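Assunto: Re: [bufete] Dispensadores de bebida: gotejamento e posição do copo
Data: 30/12/2022

Respondo por partes à mensagem abaixo.

> Temos no salão de Zitemmont um par de dispensadores de inox
> e o de café pinga depois de fechado. Já apertei a porca da
> torneira e não mudou nada. Três perguntas: (a) a grelha do
> tabuleiro deve ficar sempre montada, (b) que copo usam,
> (c) vale a pena deixar os dois conjuntos encostados, ou isso
> só complica a limpeza?

Na nossa montagem os dois conjuntos ficam lado a lado sobre uma mesa de tampo branco, cada um com o seu tabuleiro de recolha e a sua grelha. O depósito escuro fica ao centro e o transparente à direita.

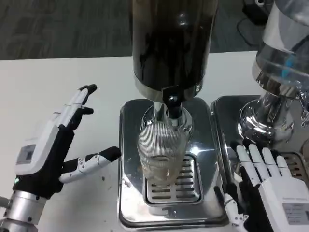 O autor
Manutenção de equipamento de copa, Drudidcombe

(a) Grelha. Sempre montada. Sem ela o copo assenta no fundo do tabuleiro e apanha o líquido que lá estiver. A nossa grelha tem ranhuras retangulares e sai para cima, sem ferramenta. Convém retirá-la no fim de cada serviço, lavar com detergente neutro e secar à mão - no inox polido qualquer gota seca deixa marca. Os cantos do tabuleiro são arredondados e limpam-se bem com um pano; a aresta da abertura onde encaixa a grelha pede uma escova macia.

Quanto ao pingar, apertar a porca não resolve se o vedante estiver gasto. No modelo Giden o vedante é a peça 127 da lista, e vem em saquetas de 2. A sequência que sigo é esvaziar o depósito, desapertar a torneira, limpar a sede com um cotonete, montar o vedante novo e apertar só à mão. O aperto excessivo deforma a borracha e o gotejamento volta ao fim de uns dias. Em julho troquei os vedantes de todos os conjuntos que temos e só um precisou de segunda intervenção, por resíduo de café na sede.
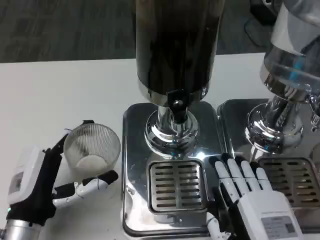
A sede é também o ponto que mais se descura na limpeza diária. O enxaguamento do depósito com água quente não chega lá se a torneira estiver fechada, por isso enxaguo com ela aberta e um jarro por baixo. O nosso registo vai em 1,610 tiragens desde a última desmontagem completa (a vírgula separa os milhares, é o formato da folha) e o fluxo mantém-se regular.

(b) Copo. Uso um copo transparente canelado, baixo o suficiente para entrar sob o bico sem inclinar. As caneluras ajudam a segurar, mas dificultam a leitura do nível, sobretudo com café. Encho até meio e paro. O copo deve ficar pousado na grelha durante a tiragem e só depois ser levantado, na vertical.

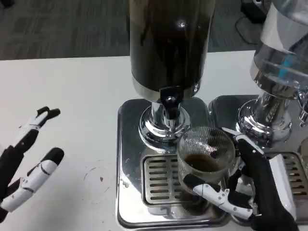 Café até cerca de metade do copo; salpicos no bordo esquerdo do tabuleiro.

Salpicos desses são normais quando a torneira abre de uma vez. Abrindo devagar, o jato cai mais direito. Se continuarem, verifiquem se o bico está a prumo. O catálogo Lévesque indica 55 mm de folga entre bico e bordo do copo; com quase o dobro disso o salpico aumenta, e nesse caso um copo mais alto resolve. 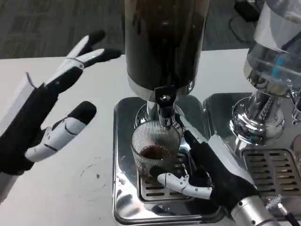
(c) Conjuntos encostados

Deixo uma folga estreita entre os tabuleiros, suficiente para passar um pano dobrado. Encostados de todo, o líquido entra na junta e seca lá. Com mais distância perde-se mesa, e o acesso à torneira não melhora.

Se o vedante novo não resolver, mandem a referência gravada na torneira e comparo com as que tenho em armazém.

Mensagens recentes nesta lista
- Descalcificação de cafeteiras de filtro: dosagem
- Re: Tampas para depósitos transparentes
- Polimento de inox: pasta ou pano seco?
- Torneira Giden, rosca de substituição
- Catálogo Lévesque: páginas em falta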